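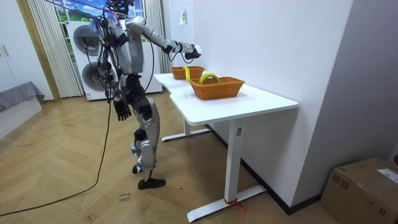

Arm out over the desk, baskets set.

Cable check on the humanoid today, 28th September. I go over the bundle at the head and shoulders first, then follow the long black cable down to the floor.

Ties get replaced every 25 hours of running. Meenakshi Goel had it at 400 back in June – far too long for the shoulder. 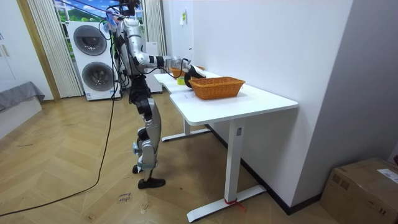
Both arms forward, seen from the back.

Next job is the elbow joints: 7 screws each side, then re-zero. Spare ties are on order from Joltthorpe.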